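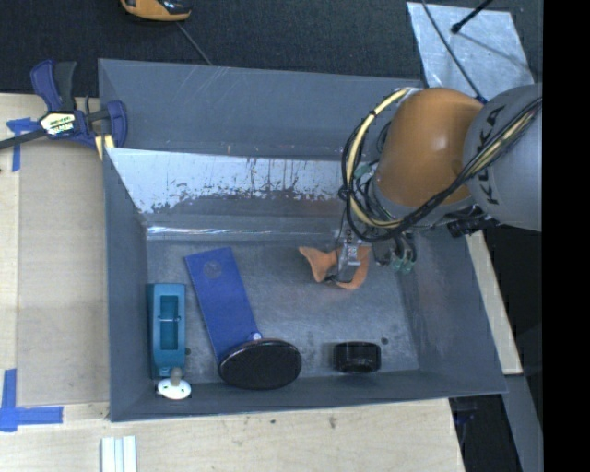 Report on the Visit to the Wultbridge Robotics Open Day
Group 3: Yabsira Chala, Shengli Yao, Wubit Shiferaw
Course instructor: Hagos Assefa
Submitted 2018-12-18

1. Purpose of the visit

Our group is building a small sorting station for the spring project. None of us had seen an industrial arm pick mixed objects before, only arms that repeat the same move on the same part. The department got us places at the open day at the Wultbridge lab, and we were asked to write down what we saw and say what we can use.

2. The program

The day started with a short talk by Gebremedhin Tekleab, who runs the picking work at the lab. After that the visitors were split up and taken to the stations. We had the bin picking station first, then a mobile cart called Rurkau, then the workshop. This report is mostly about the bin picking, as the cart was being charged for most of our time there and we only saw it drive down the hallway and back.

3. Bin picking station

The arm is a KUKA with an orange and gray housing. It works over a gray bin clamped at the rim, and the gripper comes down from above. The cables and hoses run outside the arm in a loop down to the gripper. Shengli asked whether the loop ever catches on the bin wall. Mr. Tekleab said it had done so early on, and that they now limit how far the wrist is allowed to turn.

The objects in the bin are chosen to be different from each other. There was a curved orange one with a flared end, a flat blue panel, a black oval piece, a short black cylinder and a long teal part with a recess in it. Only the teal part lay lengthwise along a wall of the bin. The software, which the lab calls Ninel, picks a grasp point, the arm moves, and the result is saved whether the object comes up or not.

We were told the station had logged 900 attempts in the week before the open day, and that 864 of them were saved with complete data. The rest were thrown out because a file was missing or the run was stopped by hand. We did not ask how many of the 864 were good grasps, which we should have done.

During our time at the station the arm lifted the teal part on the second try and dropped the cylinder once. Mr. Tekleab said shiny, dark objects are harder because the depth reading has holes in it. Objects close to a wall are also hard, as the gripper needs room on both sides.

4. Workshop

The workshop makes the gripper fingers and the mounts. We saw two older finger designs, both worn at the tips. The bench stock is ordered from Workneh, the same supplier our department uses, so we could probably get the same material.

5. What we can use

Clamping the bin. In our first tests the bin moved when the gripper pushed on the wall, and every position after that was wrong. We had planned to use double-sided tape. We will use clamps.

Tape marks on the table. If the bin has to come off, marks make it faster to put back.

Saving failed attempts. Our program only writes a line when the pick succeeds. Wubit will change this before the January test.

Object choice. We had picked five wooden blocks of the same shape. We will swap at least two for something curved or shiny.

6. Problems with the visit

Our notes from the first talk are thin because we arrived late. The station was also loud when the vacuum pump in the next room was running, and we missed some answers. Yabsira has written to the lab with four follow-up questions, including the one on grasp success. The answers will be added to the final report.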